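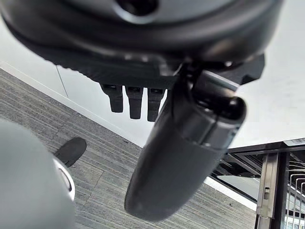

《Nernbridge》第三季讨论楼:Arby要不要单飞?

楼主:半夜追剧的橘子
发表于 2020年3月27日

刚把第二季最后7分钟又看了一遍,激动得睡不着,干脆开楼!衍生剧的消息大家都看到了吧,Arby这个角色要单独开一部,剧名暂定就叫《Arby》,第三季里先铺垫,然后11月开播。我从第一季她在码头偷自行车那场戏就喜欢她了,当时弹幕全在问这人是谁,现在居然能当主角,真的太开心了。

先说我的期待:希望衍生剧把她在Gollex当接线员的那几年讲清楚。主剧里只给过一段闪回,电话那头的男声到现在都没交代,我猜是Bassey,欢迎来反驳。

2楼:雨棚下的猫
前排!接线员那段闪回我截了一堆图,墙上的钟停在三点,后来Bassey办公室里也有一只停在三点的钟。楼主的猜测我站了。

3楼:老周不吃辣
泼点冷水。主剧第二季后半已经有点散了,Arby一走,Nernbridge镇上还剩谁能扛戏?警长那条线我是快进看的。衍生剧这种东西,十部里能有一部好看就谢天谢地。

4楼:半夜追剧的橘子(楼主)
回3楼:警长那条线我居然挺喜欢的哈哈,尤其是他跟女儿在加油站吵架那一集,两个人从头到尾没看对方一眼,演得真好。不过你说后半散,我承认,马戏团那两集我也没看懂在干嘛。

5楼:frost_lan
新人弱弱问一句,没看过主剧能直接等衍生剧吗?两季加起来27集,有点怕。

6楼:雨棚下的猫
回5楼:别怕,真的很好下饭!实在没时间就看第一季前四集,再跳到第二季码头大火那一集,Arby的主线基本就接上了。但是看完你肯定会回头补的,我同事就是这样,周末两天全补完了,还反过来给我讲细节。

7楼:胶片盒子
说说幕后吧。衍生剧的主笔是Babita Pant,她之前写的就是接线员闪回那集,还有第一季圣诞那集。这两集在我心里是全剧最好的两集,没有之一(好吧,有两个之一)。她写对白特别省,人物想说的话总是留半句,演员接得住就特别好看。反过来,Leif Kristiansen继续留在主剧,他擅长大场面,码头大火就是他写的。两个人分开各写各的,我觉得两边都有得看。

8楼:老周不吃辣
回7楼:可我担心的就是这个。以前好看是因为两个人互相拉着,一个收一个放。拆开以后,主剧全是爆炸,衍生剧全是沉默,哪边都够呛。

9楼:胶片盒子
回8楼:这个担心有道理,不过圣诞那集是Pant独立写的,一点也不闷啊!火鸡掉进河里那段我笑到暂停。

10楼:半夜追剧的橘子(楼主)
火鸡!!我全家都会背那段台词。我妈本来不看剧的,路过客厅听见一句就坐下了,一坐坐到片尾曲。

顺便整理一下目前知道的第三季消息,有错请指正:
开场接着第二季结尾,不跳时间。
Bassey升为常驻角色。
Arby只出现在前半季,离镇那一集同时当作衍生剧的引子。
联动集在季中播,时长107分钟,等于一部电影了。

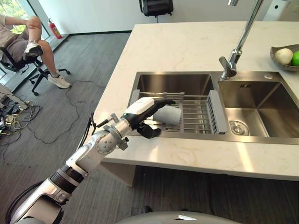
联动集我最好奇的是视角怎么分。如果前半段跟着警长走,后半段突然切到Arby那边,把同一个晚上重讲一遍,那我当场起立鼓掌。第一季用过一次这个手法,就是停电那集,当时时间线对得严丝合缝,连广播里放的歌都接得上。

11楼:海盐苏打
停电那集也有漏洞的,便利店的卷帘门前后两次高度不一样,我当年还专门发过帖,被骂了三页……

12楼:雨棚下的猫
回11楼:原来那个帖是你发的!我在里面帮你说过话!

13楼:海盐苏打
恩人!!

14楼:老周不吃辣
107分钟我是真坐不住。主剧平时一集四十多分钟刚刚好,拉长了节奏肯定要出问题。而且Bassey升常驻我也不赞成,这个人好玩就好玩在不知道什么时候冒出来,天天见就没劲了。

15楼:frost_lan
报告,昨晚开始看了,看到第一季第三集。Bassey是那个永远在擦眼镜的人吗?好喜欢他!

16楼:半夜追剧的橘子(楼主)
回15楼:是他是他!你先别看这楼后面的内容了,快退出去,看完码头大火再回来,我们等你。
回14楼:Bassey常驻这点我跟你意见不同。第二季他有几场明显没写完,比如去Gollex旧楼拿档案那次,进门以后就没下文了,戏份多一点起码能把这些补上。至于107分钟,分两晚看嘛,中间还能上来跟我们吵一架。

17楼:胶片盒子
同意补档案那条线。我赌档案袋里是Arby的入职表,上面写的是另一个名字。

18楼:老周不吃辣
这个猜测我倒是服的。行吧,第一集我会看,看完来打分,不好看我还是要骂的。

19楼:半夜追剧的橘子(楼主)
欢迎来骂!开播那晚我会另开一楼直播,到时候把链接贴在这里。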